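What I kept from the one-bag month

In October I packed most of what I own into boxes and lived out of one bag and one kitchen shelf. I got the idea from a reader called Prins who left a comment on my post about the garage. She had done it while her floors were being redone and said she didn't miss much. I have more stuff than I'd like and I had a slow month at work, so I tried it.

The rules were simple. Clothes had to fit in the blue duffel. In the kitchen I got one pot, one pan, a knife, a board, and two of everything you eat off. Books had to come from the library. Anything in a box could come out if I wrote down what it was and why I wanted it. I kept the list on the back of an old electric bill taped inside the closet door.

The first week was mostly me looking for things. I went to the drawer for the scissors four or five times before I gave in and put them on the list. After that came the tape, a second towel, my good umbrella, and the phone charger with the long cord. None of that surprised me. The coffee grinder did. I thought I would be fine with ground coffee from the store and I was not.

Clothes turned out to be the easy part. I wear the same three shirts anyway. I did laundry more often, and the machine in our building takes quarters, so that cost me a little. On the other hand I stopped having a pile on the chair.

The kitchen was harder. I like to cook on the weekend and freeze things, and with one pot you end up washing it between every step. By the second week I was making soup, eggs, rice, and not a lot else. I ate more fruit than I have in years, mainly for the reason that it doesn't need a pan. The produce stand on the Dirkville road was still open and I stopped there on the way home most evenings.
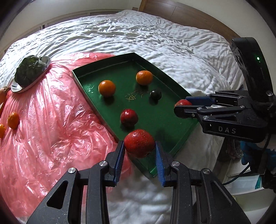 Oranges and a dark red apple on the green tray.

Paper was the thing I had put off. I own 27 binders, if you count the ones from school, and for years I have told myself that I would go through them when I had time. With the rest of the apartment boxed up I had run out of other things to move around. I did it at the table after supper, a binder or two a night, with the radio on. Most of it went straight to recycling. I kept tax papers, the lease, my grandfather's letters, and a folder of recipes I will probably never make.

I also found the receipt for the Pretitz bread machine, which cost me more than I like to say and which I used for one winter. My neighbor Jonatan Holmgren took it off my hands. He has brought me two loaves so far — the rye was the better one.

Selling things was slower than I expected. I listed the bigger items online and made 700 dollars in the end, most of it from the bike and the Stilleck desk. The small stuff was hardly worth the messages. People ask if you still have it, you say yes, and then you don't hear from them again. After a while I put the rest in the car and drove it to the thrift store by the post office.

When the month was over I unpacked slowly. I left the boxes along the hall wall and only opened one when I needed something from it. Some of them are still taped shut. I know there is a fondue set in one and I am not in a hurry to see it.

I wouldn't say my life is simpler now. I still lose my keys and I still have too many mugs, and the hall is hard to get through with groceries. The closet is better, though, and I can find my tax papers without sitting on the floor. I have also kept the list on the closet door. When I want to buy something I write it there first and wait 2 weeks. So far I have crossed off a lamp, a second duffel, and a set of glass jars. The wool blanket is still on it, and I think I'll get the blanket.

Next I want to do the basement storage unit, which I share with my sister, so that one will take some talking first. If you have split up a shared space like that without a fight, leave a comment and tell me how you went about it.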